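市役所に情報公開請求をしてみる手順(うちの市の市営住宅と福祉の予算を調べたときの話)

2018年1月 更新

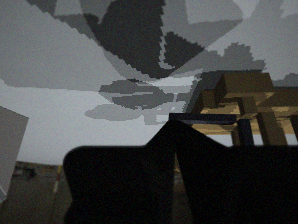
情報公開請求って、住んでいる市じゃなくてもできるの?

できるかどうかは、その市の情報公開条例に書いてある「請求できる人」の条文で決まります。「何人も」と書いてあれば誰でも請求できて、「市内に住所を有する者」「市内に通勤、通学する者」などと並べて書いてあれば、そのどれかに当てはまる人だけです。条例は市のサイトの例規集で読めます。

というわけで、まず例規集を開いてください。「〇〇市 例規集」で検索すると、たいてい上のほうに出ます。目次から「情報公開条例」を探すか、検索窓に「公開」と入れる。市によって「情報公開条例」だったり「公文書公開条例」だったり「公文書の開示に関する条例」だったりして、私は最初「情報公開」で探して出てこなくて、うちの市にはないのかと思いました。ありました。名前が違っただけ。

前回の記事(12月に書いた、市議会の議事録検索のやり方)にコメントをたくさんもらって、その中に「議事録に『資料のとおり』って書いてあるけど、その資料はどこで見るんですか」という質問がいくつかありました。そうなんですよ、議事録って肝心のところで「お手元の資料のとおりでございます」って言うんです。お手元にないんですけど! それで今回は、その資料を取りに行く話を書きます。

私が請求しようと思ったきっかけ

きっかけは町内のグループチャットでした。「市営住宅に一世帯で二部屋借りている人がいるらしい」「働いてないのに手当がたくさん出てるらしい」という話が回ってきて、元をたどるとまとめサイトの記事で、うちの市の話ですらなかったんです。遠くの、しかも何年も前の話。でもチャットではもう「うちの市もひどい」ということになっていて、怒っている人は本当に怒っている。

私はお金の使い道に文句を言うこと自体は大賛成なんです。税金を払っているんだから言えばいい。ただ、文句を言うなら自分の市の数字で言いたいじゃないですか。それで「市営住宅の入居の審査って、どういう決まりでやってるんだろう」「住宅の使用料の減免って、どのくらいの件数があるんだろう」と思って調べ始めました。

グループにいるプリンセス・ガランさん(Princess Galangさん、本名です。すてき)が「それ、市役所に請求したら紙でくれるよ」と教えてくれて、そこから始まりました。彼女は保育園の入園選考の基準を取り寄せたことがあったそうです。

請求の前に、もう公開されていないか見る

いきなり請求書を書きたくなるんですけど、その前に一回だけ立ち止まってください。市のサイトにすでに載っている資料はかなり多いです。私が見て役に立ったものを挙げておきます。

予算書と予算説明書。歳出の「民生費」が福祉関係、市営住宅はだいたい「土木費」の中の「住宅費」にあります。私は民生費ばかり見ていて住宅が見つからず、半日つぶしました。

決算書と、それに付いてくる「主要な施策の成果」みたいな名前の冊子。こっちのほうが文章で書いてあって読みやすいです。件数が載っていることも多い。

監査委員の報告書。地味ですが、使用料の滞納の話なんかはここに出てきます。

条例と規則。市営住宅の入居資格は「市営住宅条例」(または「市営住宅管理条例」)に書いてあります。収入の上限とか、同居の家族のこととか、申し込めない人のこととか。読むとけっこう細かい。二部屋の話の答えも、ここを読んだだけで半分くらい見当がつきました。

それと、市役所の中に「市政情報コーナー」とか「行政資料室」とかいう場所があるところも多いです。うちの市は二階の階段の横。サイトに載っていない古い冊子が棚に並んでいて、コピー機もあります。請求しなくても見られるので、近い人は先に行くといいです。暖房がよく効いていて眠くなります。

ここまで見て、それでもないものを請求します。

手順その一 どの文書が欲しいのかを決める

情報公開請求は「文書」をもらう制度です。ここを私はわかっていなくて、一回目に失敗しました。

最初に書いた請求書がこれです。

「市営住宅の入居審査が公平に行われているかどうかについて」

窓口の人がすごく困った顔をしました。公平かどうかについて、と書かれた紙は市役所の棚にないわけです。質問に答えてもらう制度とは別物なので、「なぜですか」「どう思いますか」「公平ですか」は請求になりません。そういうのは市長への手紙とか、普通の問い合わせフォームのほうへ。

書き直したのがこれ。

「市営住宅の入居者の選考に関する要領、基準、マニュアル等、職員が審査の際に用いている文書(現在使用しているもの)」

「平成28年度における市営住宅使用料の減免の件数及び金額がわかる文書」

これで通りました。コツは「〜がわかる文書」という言い方です。文書の正式な名前なんて外の人間にはわからないので、中身のほうで指定します。年度を必ず入れること。「過去の」とか「これまでの」と書くと、全部出すのか、何年分なのか、という話になって先に進みません。

それから「〜に関する一切の文書」。これ、かっこいいから書きたくなるんですよね。私も二回目の請求で書きました。結果、担当課から電話がかかってきて「対象になりそうなのが444枚あるんですが、どうされますか」と言われました。四百四十四枚! 中身を聞いたら、工事の見積もりとか鍵の受け渡しの記録とか、私が知りたいこととは関係ない紙がほとんど。その場で話し合って絞ってもらって、最終的に13枚になりました。一枚十円なので、そのまま頼んでいたら四千円を超えるところでした。

ちなみに電話の人はとても親切でした。請求する側もされる側も紙の山は見たくないんだと思います。

手順その二 担当の課に先に電話する

これは飛ばしてもいいんですが、私はやったほうがいい派です。

「情報公開請求を考えているんですが、市営住宅の減免の件数がわかる資料って、どんなものがありますか」と聞くだけ。文書の名前をそのまま教えてくれることもあるし、「それなら請求しなくてもお渡しできますよ」と言われることもあります。三回目のときがそれで、請求書を書く気まんまんで電話したら、次の日に取りに行って終わりでした。無料。

電話で理由を聞かれることがあります。条例上は請求の理由を言わなくていいところが多いんですが、聞く人は意地悪で聞いているわけではなくて、何が知りたいのかがわかると該当する文書を探しやすいからだそうです。言いたくなければ「件数が知りたいだけなので」で大丈夫でした。

電話が苦手な人は、市のサイトの各課のページに問い合わせフォームがあるので、そちらでも。私の知り合いのテレジア・フライさんは電話の敬語が苦手で、全部フォームで済ませています。返事が来るまで三日くらい見ておけばいいそうです。

手順その三 請求書を書く

様式は市のサイトにあります。WordかPDF。名前は「公文書開示請求書」「行政文書公開請求書」など。

書くところはそんなにありません。

・日付
・宛先(実施機関)
・住所、氏名、電話番号
・請求する文書の件名または内容
・公開の方法(閲覧、写しの交付、写しの郵送など)
・請求できる人の区分(住民、勤めている人など、市によってはあり)

つまずきやすいのは宛先の「実施機関」です。市長、教育委員会、選挙管理委員会、監査委員、議会などが別々の機関になっています。市営住宅や生活保護や手当のことなら市長で合っています。学校のことなら教育委員会。議会の資料は議会です。うちの市では議会だけ別の条例になっていて、様式も違いました。どれかわからなければ空けておいて窓口で聞けばいいです。私は毎回聞いています。

公開の方法は、枚数がわからないうちは「閲覧」にしておくのがおすすめ。見てから欲しいページだけコピーしてもらえます。遠い人は写しの郵送になりますが、切手代がかかるのと、枚数が先にわからないのが不安なので、さっきの電話をしておくと気が楽です。

ハンコはいらないところが多いです。私は持っていって使いませんでした。

手順その四 出す

窓口は「総務課」か「情報公開担当」か、さっきの市政情報コーナーです。担当の課(住宅課とか)に直接持っていくと、たいてい「上の階です」と言われます。

郵送で出せる市も多くて、ファクスや電子申請ができるところもあります。メールは市によります。うちはだめでした。

窓口で出すと、その場で書き方を直してくれるのが大きいです。さっきの「公平に行われているかどうかについて」も、郵送していたら後で補正の手紙が来て、また送り直して、となっていたはず。最初の一回は窓口に行くのをすすめます。平日しか開いていないのがつらいんですけどね。私は昼休みに行きました。昼休みでも受け付けてくれましたよ。

受け付けてもらったら控えをもらってください。受付印の日付が、あとの期限の計算の始まりになります。

手順その五 待つ

決定が出るまでの日数は条例に書いてあって、市によって十四日だったり十五日だったり、三十日のところもあります。土日を数えるかどうかも市によります。量が多いときなどは延長されることがあって、そのときは「決定期間延長通知書」という紙が届きます。

私の一回目は期限ぎりぎり、二回目は延長になって、受付から26日で通知が来ました。待っている間は本当に何も起こりません。忘れたころに薄い封筒が来ます。

通知の種類はだいたい次のとおりです。

全部公開(全部開示)。そのまま見られます。

部分公開(一部開示)。黒塗りがあるけど見られます。いちばん多いと思います。

非公開(不開示)。見られません。理由が書いてあります。

不存在。その文書を作っていない、または保存期間が過ぎて捨てた、という返事です。不存在も非公開の一種として扱う市があります。

それから「存否応答拒否」というのもあります。あるかないかを答えるだけで誰かの秘密がわかってしまう場合に、あるともないとも言わない、という返事。たとえば「〇〇さんの生活保護の決定通知書」を請求したら、「非公開です」と答えた時点でその人が受けていることがわかってしまいますよね。だからこうなります。

ここは大事なので書いておきますが、特定の誰かのことを調べるためにこの制度は使えません。チャットで名前が出ていた人のことを請求しようとした人がいて、私はやめたほうがいいと言いました。出てこないし、出てきたらそれこそ問題です。自分自身の記録が見たいときは、個人情報の開示請求という別の制度があります。様式も本人確認も別。

手順その六 受け取る

通知書に日時と場所が書いてあるので、通知書を持って行きます。都合が悪ければ電話で変えられます。

閲覧のときは職員の人が横にいてくれることが多いです。最初は緊張しましたが、わからない言葉をその場で聞けるので助かりました。「これは何の略ですか」と何回聞いたかわかりません。スマホで撮っていいかどうかは市によるので、先に聞いてください。うちは「どうぞ」と言われて、コピー代がゼロになりました。聞いてみるものです。

写しをもらうときはコピー代。うちは白黒一枚十円、カラーはもう少し高いです。データでもらえる市もあって、CD代だけで済むことがあります。閲覧そのものの手数料は、取らないところが多いですが、取る市もあるので条例か案内のページで見ておいてください。国の役所に請求する場合は別の法律で、請求のときに手数料がかかります。一件ごとに三百円。

私がここまで三回でかかったお金は、コピー代とバス代と、市役所の食堂のカレーを足しても2,000円でおつりが来ました。カレーは情報公開と関係ないですね。でもおいしいです。

黒塗りの読み方

初めてもらうと、黒いところばかり目に入って「隠してる!」と思うんです。私も思いました。でも通知書に、どこをどの理由で塗ったかが条文の番号つきで書いてあるので、まずそれと見比べてください。

よくあるのは個人の氏名や住所、電話番号。これは当然だなと思います。次が法人の印影や口座番号。それから「事務事業の適正な遂行に支障」という理由があって、これが一番ふわっとしています。私がもらった審査の要領にも一か所あって、聞いてみたら、訪問調査の日の決め方のところでした。なるほどと思ったので、そのままにしました。

納得できないときの手続きもあります。「審査請求」といって、決定があったことを知った日の翌日から三か月以内に出します。通知書の下のほうに小さい字で書いてあるあれです。出すと、外部の人が入った審査会が黒塗りの中身を実際に見て、塗ったのが妥当かどうか意見を出します。無料ですが時間はかかります。私はやったことがないのでこれ以上は書けません。経験のあるロイス・グルーバーさん……じゃなくてアロイス・グルーバーさん、コメント欄で待ってます(名前いつも間違えてすみません)。

もらった数字をどう読むか

さて、紙が来ました。ここからが意外と難しい。

私がやらかしたのは、「件数」と「世帯数」をごっちゃにしたことです。減免の件数が前の年より増えていて、チャットに「増えてた!」と書いてしまったんですが、同じ世帯が年度の途中で申請を出し直すと、もう一件と数えるんだそうです。世帯で見たら減っていました。訂正を書くのが恥ずかしかった。

なので、数字をもらったら担当課にもう一回電話して「これは何を一件と数えていますか」と聞いてください。絶対に聞いてください。

あと、予算と決算も別物です。予算は「使う予定」で、決算は「使った」。ニュースやチャットで見る金額がどっちなのかは、書いてないことが多いです。国や県から来るお金が混ざっている場合もあって、予算説明書の「財源内訳」という欄を見ると、国庫支出金、県支出金、一般財源と分かれています。生活保護費なんかは国の負担が大きいので、総額だけ見て「市のお金がこんなに」と言うとずれます。

表にまとめるのは普通の表計算ソフトで足ります。年度、項目、数字、出典(文書名とページ)の四つの列だけ。出典の列を最初に作っておかないと、あとで自分でもどこから取った数字かわからなくなります。なりました。

で、二部屋の話はどうだったのか

気になっている人がいると思うので書きます。うちの市の市営住宅条例では、申し込めるのは「現に住宅に困窮していることが明らかな者」で、入居は世帯に一戸です。審査の要領にも、申込者と同居する人の現在の住まいを確認する項目がありました。人数の多い世帯の場合の扱いは、広い部屋のある団地を案内する、と書いてありました。

だからといって絶対に一件もないとまでは、私がもらった紙からは言えません。要領にこう書いてある、というところまでです。そこはチャットでもそう書きました。「なーんだ」という人もいたし、「要領があっても守ってるとは限らない」という人もいました。後の人には監査の報告書の場所を教えました。読んでくれたかどうかはわかりません。

それとは別に、調べていて私が気になったのは空き部屋のほうです。募集していない部屋がけっこうあるみたいなんですよ、古い団地に。修繕のお金の都合らしいんですが、これはまだ議事録で見ただけなので、次の請求で文書を取ろうと思っています。

請求書の書き方の例

コメントで「そのまま写せる例が欲しい」と言われたので、私が使ったものと、グループの人が使ったものを置いておきます。年度や言葉は自分のところに合わせて直してください。

「平成28年度に実施した市営住宅の入居者募集に係る募集戸数、応募者数及び倍率が団地別にわかる文書」

「平成28年度の市営住宅使用料の収入未済額及び不納欠損額の内訳がわかる文書」

「現在使用している、就学援助の認定基準がわかる文書」(これは宛先が教育委員会)

「平成29年度に市が実施した、避難所の備蓄品の点検結果がわかる文書」

「市長の交際費の支出の一覧(平成28年度)」(これはサイトに載っている市が多いので先に確認)

うまくいかなかった例も。

「市の無駄遣いがわかる文書」(無駄遣いという分類の文書はないとのこと。それはそうですね)

「市営住宅の今後について」(何の文書かわからない)

「〇〇団地の入居者名簿」(個人情報なので非公開)

よくもらう質問

請求したことが周りに知られませんか、というのをよく聞かれます。請求者の名前は個人情報なので、市が外に言うことはないはずです。ただ小さい町だと窓口の人が知り合いということはありますよね。うちは窓口が同級生のお母さんでした。普通に「寒いねえ」と言われて終わりました。

日本国籍がなくても大丈夫ですか、というのはネリー・レンヒフォさんから。さっきの「請求できる人」の条文を見てください。「何人も」ならもちろん、「市内に住所を有する者」でも、国籍で分けていなければ請求できます。ネリーさんは実際に出して、もらっていました。請求書は日本語で書く必要があるところが多いと思うので、不安なら窓口で手伝ってもらってください。

何回も請求したら嫌われますか。嫌われるかどうかは知りません! 回数の制限はうちの条例にはないです。ただ、嫌がらせみたいに大量に請求するのは「権利の濫用」として断られることがあると条例の手引きに書いてありました。普通に使うぶんには気にしなくていいと思います。

もらった文書をブログに載せていいですか。私は数字を自分で表に打ち直して、文書名を書いて載せています。コピーの画像をそのまま上げるのは、著作権のことや、外の会社が作った資料が混ざっていることもあるので、窓口で聞いてからにしています。条例に「適正に使用しなければならない」という条文があるところも多いです。

代わりに請求してくれるサービスはどうですか。使ったことがないのでわかりません。自分で出しても紙一枚なので、まず一回やってみてはどうでしょう。

持ち物

窓口に行くときの私のかばんの中身です。下書きした請求書、ボールペン、小銭(コピー機が千円札を食べないことがあります)、クリアファイル、電話で聞いたことのメモ。身分証は求められませんでしたが、住民かどうかを確認する市もあるので一応。付箋があると閲覧のとき便利です。職員さんが貸してくれたこともあります。

電話のメモには日付と、課の名前と、相手の名前を書いておくと、次にかけたときに話が早いです。「先週お電話したとき、こういう文書があると伺ったんですが」と言えるだけで全然違います。

次に書く予定のこと

空き部屋の文書が来たら、それの読み方を書きます。あと、県への請求は様式も期限もちょっと違うので、それも別の記事にするつもりです。県のほうはギオン・エービッシャーさんがバス路線の補助金で請求中で、延長通知が来たところだと言っていました。終わったら聞いてきます。

条例の日数や手数料は変わることがあります。出す前に自分の市のページを見てくださいね。間違いを見つけた人はコメントで教えてください。前回の記事の、議事録検索の「会議名で絞る」のところは直しておきました。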